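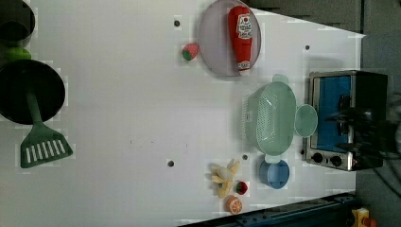
Shona Waaka wrote in to ask why the flaxseed numbers look so bad when every website she has ever opened swears by the stuff. Fair question, and the reason the notes on oils below are longer than they used to be. The short answer is that flaxseed looks wonderful right up until you cook an egg.

Ledo: a log of cast iron seasoning

Ledo is a small table of what happened to a set of used skillets in Atness when they were stripped, oiled, baked and then cooked in by people with no special talent for any of it. Each row is one check of one pan. There are over 100 rows, covering 19 pans and five oils. If you wanted a large dataset, please picture scrubbing one.

Files

ledo.csv — the table
pans.csv — size, weight and known history of each pan
notes.txt — everything that didn't fit in a column, including the swearing

Columns

pan_id: stamped on a tag, not on the pan.
oil: canola, flaxseed, grapeseed, lard or shortening. Lard counts as an oil here. Complaints about this have been received and filed.
coats: how many times the pan was oiled and baked before use.
oven_set: the temperature on the dial, in Fahrenheit. The oven's own opinion was not recorded.
cooks: meals since the last stripping.
acid: yes if tomatoes, wine or vinegar went in since the last check.
flake: 0 for none, 1 for a few specks on a paper towel, 2 for bits you would notice in your food.
rust: same scale, orange.
checker: initials.

Nine columns in all. A tenth, called "smell", was dropped in February after two checkers could not agree on what "fine" meant. 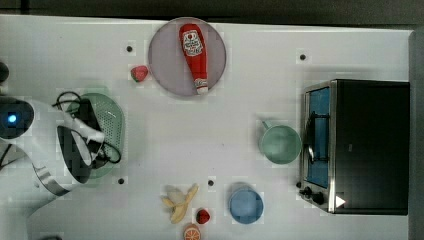

The flake score is the weakest part of the table. It depends on who held the paper towel and how hard they pressed. Kirsty Te Moana presses hard, so rows marked KTM run a little high, and we left them that way. If you need to correct for it, the initials are there.

Missing values are blank. A blank in cooks usually means somebody made pancakes and forgot to write it down. A blank in acid means the same person made chili and would prefer not to discuss it.

About those oils

Flaxseed pans had the best-looking finish at the first check and the most flaking later on. Most of them were also given more coats than the others, so don't blame the oil alone. Canola was dull in every sense and held up well. Lard did fine, but the lard pans were the heaviest ones and belonged to the Wihongi kitchen, where they get used every morning.

Loading it

Any spreadsheet will open the file. We use Clokano, a short script that sorts rows by pan and yells about impossible dates. It ships in the same folder and has no other skills.

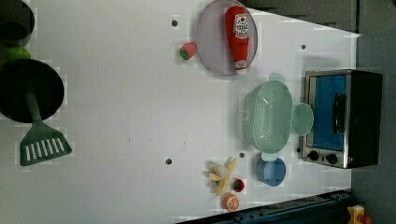 Toy ketchup bottle on a round plate, with a toy strawberry to the left.

Known problems

Pan 5 appears under two tags for part of the log. The rows have been merged, probably correctly.

Enameled pans, carbon steel and anything with a nonstick coating are left out. Please don't use these scores to judge them.

Corrections are welcome by email. Send the pan_id and the row, and please leave the pan at home.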